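3.2 The block-pushing task

The second half of the course was given over to a single shared task. Each team wrote a controller that took a short written command, such as 'move the blue cube next to the red star', and turned it into a series of pushes. We chose pushing over grasping after the September pilot, in which most teams spent their lab hours on finger placement and had little time left for planning, the topic the course was meant to teach.

All teams used the same arm and the same board, and booked the bench in slots of 66 minutes. Code was first run in Zudia, the simulator used in the lectures, and a team could book the bench only once its controller had passed a basic safety test there. The test checked that the tip of the rod stayed above the board surface and inside its edges. Blair Rutherford and Lucie Wong wrote the test and kept a log of every run on the real arm.

The blocks differ in shape as well as colour, and a colour alone does not pick out a single block (Figure 4). A command that says only 'the green one' is therefore unclear, and the controller was expected to ask for more detail before moving. Starting layouts were drawn at random by a script, with a minimum gap between blocks so that the rod could pass between them.

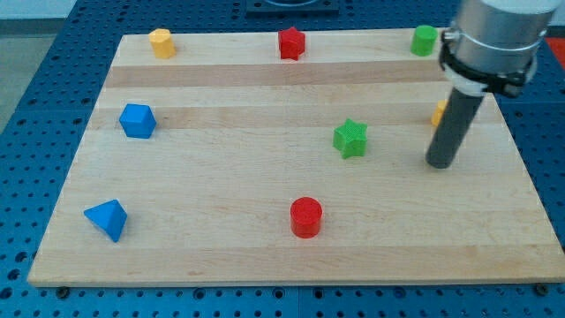
Figure 4. The board with blocks spread out and the rod lowered towards it. The green cylinder and the green star share a colour but differ in shape.

Round blocks were the hardest to push in a straight line, according to Zachary Lapointe, and his team ended up treating them as a separate case: short pushes, with a fresh look at the board after each one. He added that they would have liked to know this before the simulator stage, where the cylinders behaved far better than on the bench.

We return to this gap in Section 5. The friction values in the simulator were the same for every block, and we left them unchanged during the course so that all teams worked under equal conditions.

In total the teams logged 2,192 pushes on the real arm, of which 707 came from the final session. A push was counted when the rod was lowered, moved and raised again, whether or not it touched a block. We left out 13 pushes from the analysis below – these were stopped by hand, and the log does not say where the blocks came to rest.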